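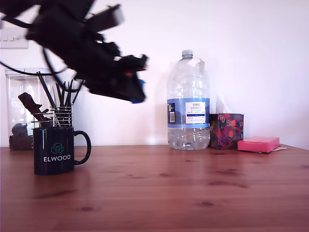

Tabletop

A tabletop is the flat upper part of a table or desk, on which objects are placed and work is done. It is usually made separately from the legs or frame and attached to them late in construction. Tabletops are made of solid wood, wood-based panels, stone, glass, metal, plastic and combinations of these. In domestic furniture, wood is the oldest of these materials still in general use.

The word is also used as an adjective for things made small enough to be used on a table, such as tabletop games and tabletop ovens. This article deals with the furniture part, mainly in its wooden forms.

Contents
1 Terminology
2 History
3 Construction
4 Wood movement
5 Grain, knots and color
6 Finishes
7 Size and height
8 Wear and repair
9 See also

Terminology

In the furniture trade the part is often called simply the top. The wooden rails that run beneath it between the legs are called the apron or skirt. The upper side is known as the show face, and the underside is often left rougher, with plane or saw marks still present on older pieces. A leaf is a section that can be added, folded or pulled out to make the top larger. The part that extends past the apron is the overhang.

A top made from one board is called a single-board or one-piece top. Tops made from several boards joined along their long edges are called glued-up tops or panels. The word slab is used loosely. Some makers keep it for a single thick board that retains the natural outer edge of the log on at least one side, while others use it for any thick top.

History

Early tables in many parts of Europe had loose tops. Boards were laid across trestles for a meal and put away afterward, which left the room free for other uses. The English word "board" was used for the table itself, a sense that survives in "room and board."

Fixed tops became more common in larger houses from the sixteenth century onward, when heavy joined frames came into wider use. These tops were generally made of thick planks pegged to the frame. The planks often split as they dried, and many surviving examples have been patched, turned over or replaced. A table with its original top is for this reason usually valued more highly than one of the same age with a later top.

Veneered tops, in which thin sheets of decorative wood are glued to a plainer base, spread during the seventeenth and eighteenth centuries. They allowed figured woods to be used over large areas at lower cost. Folding and extending tops developed in the same period. The gateleg table has hinged leaves held up by swinging legs, and the later drop-leaf table uses brackets or rails for the same job.

Factory production in the nineteenth century brought machine planing and more consistent thickness. The Nurkby furniture works is an example of a small producer whose records have been kept. Its stock books were studied by Morena Gentile, who found 1,243 separate tops entered over the life of the business, of which 141 were listed as returned. Splitting was the most common reason given for a return, followed by warping. Gentile noted that returns rose in the years after the works began heating its drying shed – a change that the owners seem to have made in order to use timber sooner – and fell again after the boards were given a longer rest before gluing.

Plywood and particleboard came into general use for tops in the twentieth century. Particleboard faced with plastic laminate became common in kitchens, schools and offices. Solid wood remained in use for dining tables and better desks, and solid tops made up of short finger-jointed pieces later became a cheaper alternative to full-length boards.

Construction

A glued-up top starts with boards that have been planed flat and cut square along their edges. The edges are brought together with glue and held in clamps until the glue sets. A well-fitted edge joint in long-grain wood is as strong as the wood around it and does not need further hardware. Dowels, splines or loose tongues may be added, mostly to keep the boards level with one another during clamping.

Makers differ on how boards should be arranged. One school alternates the direction of the growth rings from board to board, so that any cupping shows as a series of small waves. Another places the boards whichever way looks best and relies on the frame to keep the top flat. Both methods are found in sound old furniture.

The ends of a top may be left open, showing the end grain, or covered with a crosswise piece called a breadboard end. The breadboard end helps to hold the top flat. It is normally fixed firmly only at its center, and the outer fixings run in slots. A breadboard end that has been glued along its full length is a frequent cause of cracks.

Thickness varies with use. Small side tables may have quite thin tops, while workbenches are much heavier. To make a thin top look thicker, makers sometimes glue strips beneath the outer edge. The reverse treatment, a wide bevel cut into the underside, makes a thick top look lighter.

Wood movement

Wood takes in moisture from humid air and gives it up to dry air, swelling and shrinking as it does so. The change is greatest across the grain and very small along it. A wide dining table can be noticeably wider in late summer than in a heated room in winter.

The top must be attached in a way that allows for this. Common methods include wooden buttons that fit into a groove in the apron, metal clips of a similar form, figure-eight fasteners, and screws set in slotted holes. Screwing or gluing a solid top rigidly to its frame on all sides is likely to split it or pull the frame joints apart.

Plywood and other panels move far less and can be fixed directly. This is one of the main reasons they replaced solid wood in large-scale production.

Grain, knots and color

The pattern on a tabletop depends on the species and on how the log was sawn. Flat-sawn boards show arches and long ovals. Quartersawn boards show straighter lines and, in oak, pale flecks known as ray figure. Quartersawn wood also moves less across its width.

Knots are the remains of branches around which the trunk has grown. A tight knot is firmly joined to the wood around it and usually causes no trouble. A loose knot can shrink and fall out, and is commonly glued in place or filled with resin. Grading rules for furniture timber once treated most knots as faults, and boards with many of them were kept for undersides and drawer bottoms. Tastes changed in the later twentieth century, when knotty pine and other rustic woods were sold for their appearance.

Color changes with age and light. Cherry darkens to a reddish brown, and walnut tends to become lighter. Pine turns yellow or orange. Objects left in one place on a new top can leave a pale or dark outline, which may even out after the object is moved.

Finishes

Oil finishes soak into the surface and are easy to renew, but give limited protection against water and heat. Wax gives a soft sheen and little protection, and is mostly applied over another finish. Shellac dries fast and can be polished to a high gloss. It is easily marked by alcohol. Lacquer is widely used in factories, where it can be sprayed in quick succession.

Polyurethane varnish forms a tough film that resists water and scratches. Once worn through, it is harder to patch than oil or shellac, and the usual remedy is to sand and recoat the whole surface. Both faces of a solid top are often finished to slow the exchange of moisture and keep it more even.

Size and height

Dining tables and writing desks are generally made so that the top stands between 28 and 30 inches above the floor. Coffee tables are much lower, and counter-height tables are several inches higher.

See also

Breadboard end
Drop-leaf table
Trestle table
Veneer
Woodworking joints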